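Notes on moving the shop off the old controller

We finally retired the Woller board in August. It had been running the test line at our Flestidton site since before I was hired, and the chip on it went out of production years ago. King-fai Tam had been buying spares from resellers, and the last batch of 32 had so many dead parts that we stopped bothering.

The replacement is a Devine part, model 2443. It costs more per unit and draws less power. We ordered 200 to start with. The lead time we were quoted was long, but they shipped early, so I spent a week rewriting the flash loader in a hurry.

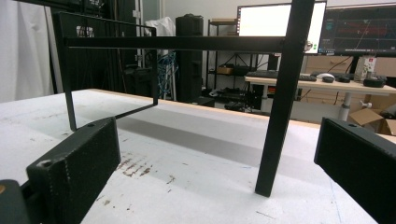 Porting the firmware was mostly dull work. The old code assumed that interrupts fired in a fixed order, and the new part lets you set priorities yourself. Wing-sze Yeh found two places where we had been relying on the old order without knowing it. One of them explained a timing fault we had blamed on the power supply.

The memory layout was a bigger problem. The Devine part splits its RAM into two banks, and only one of them keeps its contents in sleep mode. Our calibration table was in the wrong one. Every board came up fine on the bench and then lost its settings overnight. Moving the table took ten minutes once I had read the right page of the manual.

Sin has a cheaper chip with the same pinout, and a couple of people have asked why we didn't use it. We looked at it. The sample boards were fine, but the minimum order was 300 and the compiler support was thin. I may try it again next year if they update the tools.

I still need to clean up the loader script before I post it. It has our network paths all through it.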